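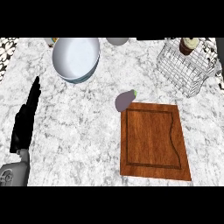
제목: Re: [기관회원 공지] 조작 로봇 공개 시연회 참관 안내 및 문의 회신

보낸 사람: 시연 운영실
받는 사람: 기관회원 메일링 리스트

기관회원 여러분께

Skasmont 연구동에서 열리는 7월 공개 시연회와 관련하여 Terence Whiteley 님께서 리스트에 질의를 주셨습니다. 같은 내용을 궁금해하시는 기관이 더 있어 개별 회신 대신 본 리스트를 통해 답변드립니다. 원문은 본 메일 하단에 인용하였습니다.

1. 시연 구성

시연은 2부로 진행됩니다. 1부는 시뮬레이션 환경에서의 주방 작업이며, 2부는 실물 로봇 팔을 이용한 동일 계열의 작업입니다. 본 메일 첫머리의 화면은 1부에서 사용하는 시뮬레이션 장면입니다. 대리석 조리대 위에 가지와 나무 도마, 흰색 타원형 그릇, 철망 식기 건조대가 배치되어 있으며, 그리퍼는 아무것도 쥐지 않은 상태로 도마에서 떨어진 왼편에 있습니다.

1부의 기본 과제는 가지를 집어 도마 위에 올려놓는 것입니다. 참관인의 요청이 있을 경우 그릇을 목표 위치로 변경하여 한 차례 더 실행합니다. 과제 지시문은 진행자가 현장에서 입력하고, 입력 내용은 대형 화면에 그대로 표시됩니다.

2부의 물품 배치는 1부와 동일하지 않습니다. 실물 작업대의 크기와 안전 구획에 맞추어 물품 수를 줄였으므로, 두 시연의 결과를 일대일로 대조하는 용도로는 적합하지 않다는 점을 양해하여 주시기 바랍니다.

2. 평가 수치의 공개 범위

질의하신 시뮬레이션 평가는 총 497회 실행분을 대상으로 합니다. 이 가운데 242회는 물품의 초기 위치를 변경한 조건에서 수행되었으며, 나머지는 기본 배치에서 수행되었습니다. 조건별 성공률은 현재 내부 검토 중이므로 시연 당일 구두로만 설명드리며, 자료집에는 수록하지 않습니다. 검토가 완료되는 대로 본 리스트에 별도 공지하겠습니다.

성공 판정 기준은 자료집 부록에 수록됩니다. 물체가 목표면에 놓이고 그리퍼가 물체에서 완전히 분리된 상태를 성공으로 보며, 목표면의 가장자리에 걸친 경우는 실패로 처리합니다. 판정은 시뮬레이터의 상태값을 기준으로 하고, 화면상의 모습만으로 판단하지 않습니다.

3. 소프트웨어 및 연동 관련

1부의 장면 구성과 실행 관리에는 Tutis를 사용합니다. 실행 기록의 저장과 재생은 Utine에서 담당하며, 시연 중 특정 구간을 다시 보고자 하시는 경우 진행자에게 말씀해 주시면 해당 기록을 재생해 드립니다. 다만 재생은 1부에 한하여 제공됩니다.

참관 기관이 보유한 제어 정책을 당일 현장에서 연결하는 것은 허용되지 않습니다. 연동 시험을 희망하시는 기관은 시연회 종료 후 Hijazi 실험실에 별도의 이용 신청서를 제출하여 주시기 바랍니다. 신청서에는 정책의 입력 형식과 제어 주기, 필요한 연산 장비를 반드시 기재하셔야 합니다.

4. 참관 유의사항

가. 기관별 참관 인원은 2명으로 제한합니다. 등록자를 변경하실 경우 사전에 운영실로 회신하여 주시기 바랍니다.
나. 접수는 오후 1시 30분에 시작하며, 1부는 오후 2시 정각에 시작합니다. 1부 시작 후에는 휴식 시간까지 입장이 제한됩니다.
다. 2부 진행 중에는 바닥에 표시된 구획선 안으로 들어오실 수 없습니다.
라. 1부 화면의 촬영은 가능합니다. 2부는 촬영이 허용되지 않으며, 필요하신 자료는 사후에 신청하실 수 있습니다.
마. 주차는 연구동 후면 주차장을 이용하시고, 차량 번호를 등록 회신에 함께 적어 주시기 바랍니다.

5. 질의응답

1부와 2부 종료 후 각각 질의응답 시간을 둡니다. 1부는 Tia Greenwood 책임연구원이 답변하고, 2부는 실험실 담당자가 답변합니다. 장비 구매나 견적에 관한 문의는 이 시간에 다루지 않습니다. 영어 질의에는 순차 통역이 제공되며, 통역 자료 준비를 위하여 긴 질의는 가급적 서면으로 미리 보내 주시기 바랍니다.

추가 문의는 본 메일에 회신하시되, 리스트 전체와 관련이 없는 등록 및 주차 문의는 운영실로만 보내 주시기 바랍니다.

시연 운영실 드림

----- 인용된 메시지 -----
보낸 사람: Terence Whiteley
제목: [기관회원 공지] 조작 로봇 공개 시연회 참관 안내

> 운영실 담당자께
>
> 시연회 안내문을 잘 받았습니다. 저희 기관에서는 저를 포함하여 2명이 참관할 예정입니다. 등록에 앞서 몇 가지 확인을 부탁드립니다.
>
> 첫째, 안내문에 "주방 작업"으로만 표기되어 있는데, 구체적으로 어떤 물체를 어디로 옮기는 과제인지 알 수 있겠습니까. 실물 시연도 같은 배치로 진행되는지 궁금합니다.
>
> 둘째, 시뮬레이션 평가의 전체 실행 횟수와 성공 판정 기준을 사전에 공유해 주실 수 있는지요. 초기 위치를 변경한 조건이 포함되어 있다면 그 비중도 함께 알려 주시면 감사하겠습니다.
>
> 셋째, 저희가 개발 중인 정책을 당일 같은 환경에서 실행해 볼 수 있는지 문의드립니다. 어렵다면 별도의 신청 절차를 안내해 주십시오.
>
> 넷째, 내부 보고용으로 시연을 촬영해도 되는지 확인 부탁드립니다.
>
> 감사합니다.
> Terence Whiteley 드림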